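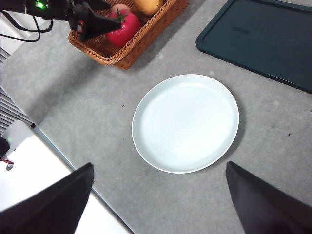

Bellar Table Items

Version 9, updated 28th May

Bellar is a small set of recordings about putting food on a table. Each one covers a single short task with a plate, a basket and one or more food items.

Contents

400 recordings in total
70 are held back for testing
19 have no task label and are listed in unlabeled.txt

Items

Plates, baskets, and tomatoes and other produce. Item names are in items.csv, one per line. A plate is always "plate" whatever its size. Bowls have their own name.

Labels

Each label is one plain sentence, such as "put the tomato on the plate." Spelling was checked by hand.

Known problems

A few labels say "dish" where they should say "plate." These will be fixed in July.

Related sets

Omumis (cups and trays) uses the same item names. Clestum does not.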